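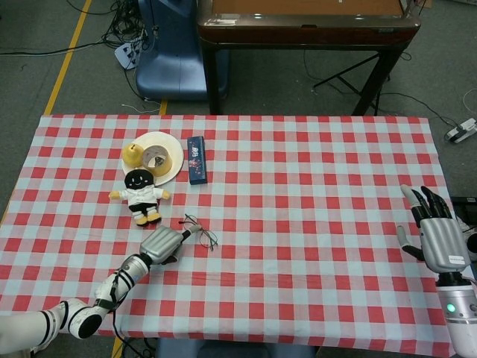

Open House at the Alerero School Health Office

The district invited parents in at 4 p.m. to see how its new allergy and asthma rules will work, and up to 300 of us were promised parking. I left my car at a bank.

Colette Sabatier, the head nurse, led my group past a locked cabinet and an unlocked one. The unlocked one holds the epinephrine. State law now says staff must be able to reach it fast, so the key has been retired after long service.

Then came the paperwork. Each action plan gets typed into Nullow, the district's records program, which wanted Sabatier's password twice and then logged her out — she carried on from memory. There are 112 plans on file so far. The form asks for a fax number.

Muthu Bangera from the school board took questions in the gym. One father asked who covers field trips. Bangera said a trained adult would be on every bus, and that training starts in December. The first field trip is in October. He wrote that down.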